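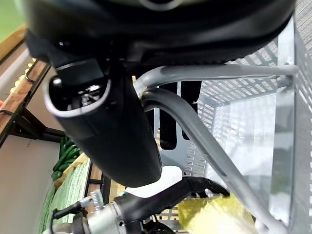
gravelbath wrote:
Put a liner in it or don't put onions in it. Those are your two options with any basket that has holes all the way up the sides. I've been sweeping up onion skin since we moved in.

Posted November 9, 2019

pantrygoat (original poster) wrote:
Fair. I should have said what it's for. It's one of the gray metal ones with the little rectangular openings and a curved tube handle, and I have 12 shelf feet of pantry that currently works on the principle of "push it in until it stops." My plan was to get a row of these and give each one a job. Potatoes, onions, snacks, the bags of flour that never close right. Then I started reading old threads on here and half of you seem to hate open baskets.

lowercase_dale wrote:
Hate is strong. I own 11 of them. What I hate is pulling one out and having a lentil storm come with it.

mrs_upstairs wrote:
Why were the lentils not in a jar

lowercase_dale wrote:
They were in a bag. The bag was in the basket. The bag had opinions.

sixburnerhill wrote:
I'm going to disagree with gravelbath on the liner. The whole reason to have holes is air. If you line it with cloth you've built a worse box. Potatoes go straight in, onions go somewhere else, and you put a sheet of newspaper on the shelf underneath. Change the newspaper when it gets embarrassing.

gravelbath wrote:
Mine got embarrassing in a week.

sixburnerhill wrote:
So change it weekly? I don't know what to tell you, it's newspaper.

oatmealtruck wrote:
My issue is handles. A fixed handle that arches over the top eats your shelf height. I bought a set from Kestside, got them home, and they fit the shelf beautifully until you wanted to put anything in them. Measure to the top of the handle, then add your hand. The ones from Utell have a handle that folds down, and I like those better, but they pinch. There's a spot near the joint where it gets you every single time and I have never learned.

pantrygoat wrote:
I had not thought about adding my hand. Going to go measure.

mrs_upstairs wrote:
Get the plastic ones. They wipe clean, they cost less, and they don't scratch up your shelves.

lowercase_dale wrote:
They also turn yellow and crack at the corners if you put canned tomatoes in them. Ask me about my floor.

mrs_upstairs wrote:
You seem to have a lot of things end up on your floor.

lowercase_dale wrote:
It's where I keep them.

halfshelf wrote:
On scratches, the clear stick-on dots from the hardware store work fine, one under each corner. They come in a pack of 300, so you will be leaving them to your grandchildren. We did the whole pantry plus the kitchen chairs and I still find loose ones in the junk drawer.

The Vũ on the corner by us sells secondhand store baskets, if you don't mind a few dings. Check the handle joints before you pay. Give it a good wiggle.

pantrygoat wrote:
Okay, measured. With a hand in there I'm short on the top two shelves, so those are getting bins with no handles, and the wire baskets go down low with the potatoes. Onions are moving to the mudroom. Flour is going in a tub with a lid, before it develops opinions too.

sixburnerhill wrote:
Newspaper under the potatoes?

pantrygoat wrote:
Newspaper under the potatoes.

gravelbath wrote:
See you in December when it's onion skins in the mudroom.

oatmealtruck wrote:
Does anyone know if the Trinimness labels stick to wire? Mine keep sliding off and now everything is rice.

halfshelf wrote:
They don't. Tie-on tags, looped through one of the holes.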